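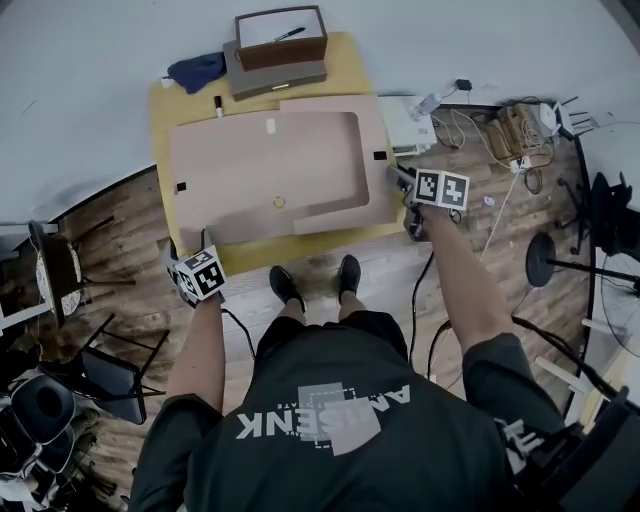 Hand-held grippers with marker cubes: tracking drops out on big flat cardboard

Posted by Loredana Sanna in Grippers and end effectors, June 2018
505 views

Hi all, first post so be gentle. I've got two sets of hand-held grippers on loan and need to pick one by the end of the month. One pair is from Stindo, the other from Delaunay. Both have the white cube on top with the square black markers on the faces, and I'm using the same overhead camera for both so it's a fair fight.

The job is cardboard. Unfolded box blanks, one gripper in each hand, grab an edge, lift, fold, put down. With small stuff like pens I can't tell the two pairs apart. With the blanks, the Stindo right hand keeps losing its pose as soon as I reach out to the far edge of the sheet and roll my wrist. It comes back after a bit but the path in between is rubbish. I did 15 folds with each pair and the Stindo lost tracking in 13 of them, the Delaunay in six. Camera is at 600 mm above the table, which I know is close, but any higher and the cubes get tiny.

Is the Stindo just worse, or am I doing something daft? Also the fingers on both slide off the cardboard edge if I pinch near a corner. Any tips welcome!

Ľubomír Hudec

I had the Stindo pair for most of March and had nearly the same grumble, so you're not going mad. Before you send them back though, check how much white there is round each marker. The detector needs a pale border to find the black square, and on mine one print had been stuck on a touch skewed, so the border on that side was next to nothing. Face on it was fine. Tilt it and gone. I printed new ones on matt paper, stuck them on with a glue stick (very high tech) and most of the dropouts went away.

The other thing is how many faces the camera gets. If it can see two you're usually all right, and when you roll your wrist over you can end up with one face at a nasty angle and your own forearm across the other. Try the same fold standing at the short end of the table and see if the numbers change. If they do, it's where you're standing and both pairs will suffer from it.

And make sure the marker size in the settings matches what's really on the cube, measured with a ruler across the black part only. The two makes use different sizes. I left the old one in when I swapped over and wasted a whole afternoon on it, everything was floating above the table.

For the slipping: thin rubber on the fingertips. I cut up a bicycle inner tube. Go in from the side with the fingers flat to the sheet, don't pinch down from above.

Ginette Gaillard

Get the Desau ones, much better. Never had a problem.

Kha Lục

Ľubomír has covered most of it but I'd raise the camera as well. At 600 the far edge of a big blank must be right out where the lens bends everything, and a cube held up off the table is even further out than you think. I went up by almost half again and used a higher resolution to make up for the smaller cubes. Slower to process, but I do that overnight anyway so who cares.

Also lock your exposure! Pale cardboard under a bright lamp, the auto setting hunts up and down as the sheet moves, and the white on the cubes washes out at exactly the wrong moment. Fix it a bit on the dark side and leave it.

One small thing on comparing them: did you do all the Stindo folds first and then all the Delaunay? I did that with two pairs once and the second lot looked brilliant, mostly from me having got better at folding boxes. Swap every couple of goes and run it again. My money is on the gap shrinking but I've not used the Delaunay, so take that with a pinch of salt.

Loredana Sanna

Oh no, yes, Stindo first, all in one go. Measured the markers too and I had the Delaunay size in for both. Will redo the lot this week with the camera higher and the exposure locked, and I've got an old inner tube in the shed. Thanks both! Ginette, which Desau model is it?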